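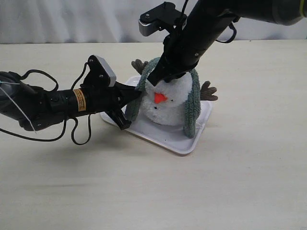
Jasport Sewing School started in April in the back half of my aunt's fabric store in Abella. At that time we had 6 students and one good iron. My aunt sold cloth for many years and people always asked her, who can teach me to make this? So she stopped sending them to other towns and she called me. We teach hand sewing first, then the machine, then patterns. Fluffy fabric comes late in the course. A white snowman with curly fleece and a fuzzy green scarf looks easy, but such fabric hides the stitches and it sheds on everything, so please bring a brush.

Our teachers are Genalyn Navarro (clothes and repairs), Arnulfo Bermúdez (curtains and cushions) and me. Florante Dimaculangan answers the phone and keeps the class list. If you write to us in the evening, he will reply the next morning after 9. 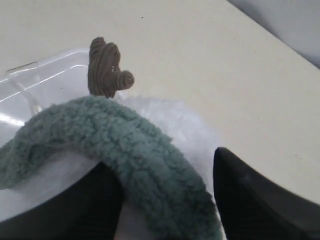 Do I need my own sewing machine?

Students use the school machines during class, and you can rent one to take home for the length of the course.

The course has 7 lessons. We keep the groups small, and if you miss a lesson you can join another group in the same week. Children from ten years are welcome together with a parent.
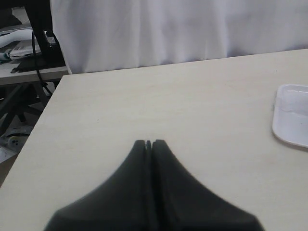

Parents pay only for the child if they don't sew themselves. Thread and needles are in the price, fabric is not. My aunt still gives our students a lower price in the store, you only have to tell her your group.

Rhea Padilla, head teacher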